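**Position: Bench Hand, Soft Goods and Wire Forms (part-time, fixed term)**

Kallon, Briltutgate workshop
Posted April 15, 2018

Kallon makes and finishes small goods for retail display: wire stands, rod frames, padded forms and fabric covers. The Briltutgate workshop is hiring one bench hand to work through the June order for Vanags, a hat and scarf wholesaler. The order consists of 1724 stands with matching fabric-covered pieces. The contract runs until the order is shipped and may be extended if the Grallon tender is awarded.

## Duties

The work is done at a table, by hand, on one article at a time.

- Unpack rod frames from the supplier's cartons and check each for bent rings, open joints and burrs.
- Confirm that the frame stands without rocking. Frames that rock are set aside for the wire bench and tagged with the batch number.
- Centre the upright against the rings by eye, then against the template.
- Fit dark fabric covers over rounded forms, draw out the slack and tuck the seam allowance underneath.
- Brush lint from finished covers. Dark cloth shows everything under shop lighting.
- Pair each stand with its covered piece, wrap both and enter the pair in the day sheet.
- Keep the table surface clear of grit and offcuts. Scratched tabletops mark the fabric, and the timber tops in the finishing room are not to be used for cutting.

The position does not include welding, plating or machine sewing. Those tasks are carried out at the wire bench and by an outside contractor.

## Requirements

- Steady hands and good near vision, corrected or otherwise.
- Prior experience in one of the following: upholstery, millinery, jewellery, picture framing, display work or small assembly.
- Ability to judge colour match between cloth lots in daylight.
- Ability to remain seated at a bench for two hours between breaks.
- Legible handwriting. Day sheets are kept on paper.

A trade certificate is an asset but is not required. Applicants who have worked only with flat textiles are welcome to apply, but should note that fitting cloth over a curved form is a different job, and the first week is mostly practice on rejects.

## Working conditions

Finishing tables are light-coloured wood, set at standing or seated height on request. The room is kept cool in the morning on account of the adhesive store next door, and most of the staff wear long sleeves year-round. Close-fitting cuffs are required, as loose ones catch on the crossbars and pull the rings out of line.

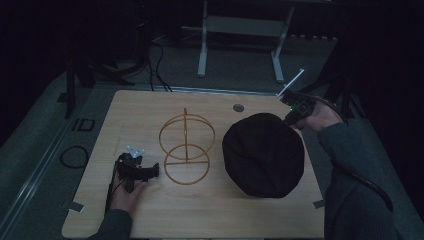 Wire forms are handled by the upright and never lifted by the upper ring. The joint between ring and rod is the weak point of the design, and nearly 700 frames from the previous run had to be straightened before packing. Fabric pieces are set down beside the frame, right way up, with enough space between the two that the cloth does not snag on a rod end. New staff are shown the layout on the first day and are expected to keep to it.

Faint creases in the cover are acceptable at the fitting stage and are steamed out before wrapping. Hard folds are not acceptable and the cover must be refitted.

## Hours and pay

Twenty-four hours per week over four days, 8:00 to 14:30 with a half-hour unpaid lunch. Pay is hourly and set by experience; the rate is stated in writing before the trial shift. The trial shift is paid. A completion payment of $2000 is made to the successful applicant when the full Vanags order has left the building.

Parking is available behind the loading door. There is no lift to the finishing room, which is reached by one flight of stairs. Cartons are brought up by the warehouse staff.

## How to apply

Send a résumé and a short covering letter to Gonzalo Echevarría, finishing supervisor, care of the Briltutgate office. Include photographs of up to 5 pieces of your own bench work, finished or in progress, with a line on each stating what you did and what was done by others. Do not send samples — they cannot be returned.

Short-listed applicants will be contacted by telephone to arrange a trial shift. Please state in your letter any dates in June on which you would be unavailable.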